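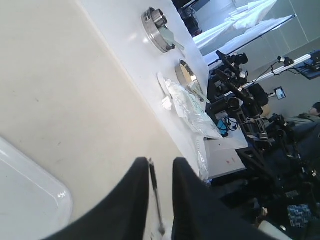 Cream work surface with raised white ledge, tray and round metal dish.

Reading time: 3 min

The Hendum bench top is a flat, smooth board in creamy off-white with a very faint grain. It is sold for small-parts work, where thin rods, rings and fittings must stand out clearly against the surface. Maximum distributed load is 50 kg. Wipe down with a damp cloth; do not use abrasive pads. 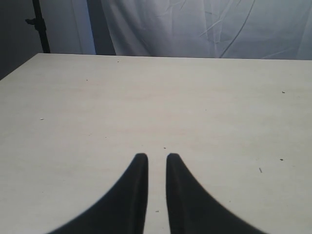
Bench top, clear working area.

The pale finish limits contrast under strong lighting — useful where work is filmed. Dust and specks show readily, so clean before each session. The Rorden ledge is ordered separately and takes dishes, bagged parts and tissue.

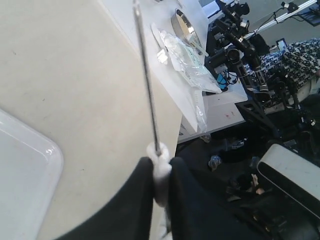
Thin rods should be wrapped in tissue at the holding point and stored in a lidded tray after use. Replacement trays are supplied in packs of 5. Orders placed before March keep the old fixing pattern — state this when ordering spares. Specification checked by Stijn Koster, October 6, 2010.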